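September 21, 2020

Bench notes, pomade batches, bay 2. Third go at the matte clay for Cinlow.

Ran the 600 g batch first. Beeswax down a touch from last time, kaolin same. Melted on the small plate, held at 60 until clear, clay in slow. Still grainy at the bottom of the beaker. Vilém thinks the clay is clumping before it hits the wax properly. I think the stirrer is too slow. Possibly both.

Sieved the kaolin, did it again. Much better. Smooth between the fingers, no grit, colour a bit greyer than the client's reference tin but they said they don't mind grey.

Tried on the practise heads after lunch. Short fringe, combed up and over. Old Skinel clay on the left, ours on the right. Ours grabs faster, harder to spread once it's in. Warm it in the palms longer?? Held shape fine by 4, the Skinel side had gone floppy. Washed out in two shampoos, want one.

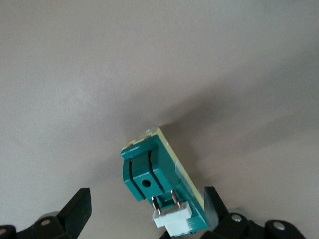

Fragrance: Vosness cedar at the low dose is nice, at the high dose smells like a pencil case. Keep low. Edgardo wants to try the Ďurica bergamot insted, fine, but he has to make that one himself, I'm not redoing the wax for a smell.

Tins. Ordered 800, got 392, rest "to follow". Lids on this lot are tight, couldn't open one with product on my hands, and that's exactly when people will be opening them. Rang the supplier, no answer, left message. Vilém suggests a rolled edge on the lid. Would cost more, ask Cinlow before we promise anything.

Fill temp note: poured one tray too hot, got the sink hole in the middle of every tin. Let it cool till it just starts to cloud round the sides, then pour. Second tray flat and tidy.

To do
- stirrer speed, try the next setting up
- less beeswax again, same clay, see if the spread improves
- fine hair test, only done thick so far
- label the jars!! two on the shelf with nothing on them, whoever's they are
- chase tins

Edgardo has the scale tomorow morning so start with the hair tests.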